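Mar 19, 2021

**Pilura asks Fomavgate to own up to its odd socks**

FOMAVGATE: Laundry firm Pilura today publishes the results of its first Household Washing Survey, a document it believes to be the longest ever written in the town on the subject of missing socks. It runs to 70 pages. The index is said to be quite good.

The survey went out to homes in Fomavgate and neighbouring Mestell. Replies came back from 693 households, several of them with extra sheets attached.
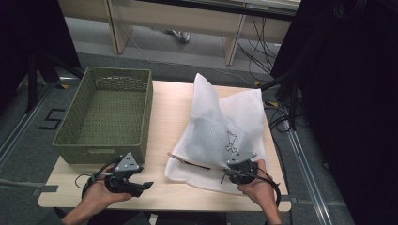
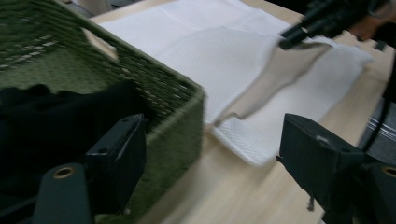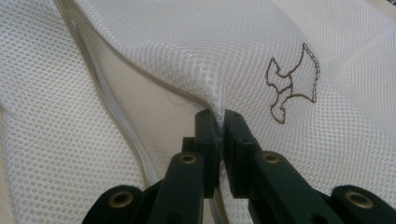
## What the town told us

Between them, the 693 households admitted to keeping 1757 socks without a partner. Most live in a drawer. A smaller number live in a bag, which lives in a cupboard, which is not opened when guests are in the house.

Asked why they hold on to them, the most common answer was "it might turn up". Asked whether one ever had, respondents became noticeably briefer.

Other findings include:

- 175 households own a mesh wash bag and have yet to use it for washing. Popular contents include clothes pegs, batteries and other mesh wash bags.
- Mestell folds its towels in thirds. Fomavgate folds them in half and has strong views about Mestell.
- Care labels are widely read, but mostly after the jumper has come out smaller.
- The phrase "it just needs a quick iron" appears in the replies far more often than any sign of an iron.

A Pilura spokesperson said: "We went in expecting to learn about detergent. We came out knowing a great deal about marriage. We are grateful to everyone who took part, including the household that filled in two forms and disagreed with itself."

## The Odd Sock Exchange

In response, Pilura will open an Odd Sock Exchange at its Bashir Street shop. Residents may bring in single socks, clean please, and look through those left by others. Anyone who finds a match may take it home free of charge. Anyone who finds a near match may take that too, and wear long trousers.

The Exchange will run until the end of August, when whatever remains will be sent for textile recycling. Pilura regrets that it cannot accept tights, gloves or appeals.

Full copies of the survey can be read at the counter while a service wash is under way. The chapter on fitted sheets carries a warning for sensitive readers.

**Notes to editors**

Pilura runs laundry and ironing services in Fomavgate and Mestell. Survey forms were returned by post and at the counter, and all replies were anonymous, although some of the handwriting was not.

Media enquiries should be made to the press desk at the Bashir Street shop. Please knock loudly, as the dryers are next door.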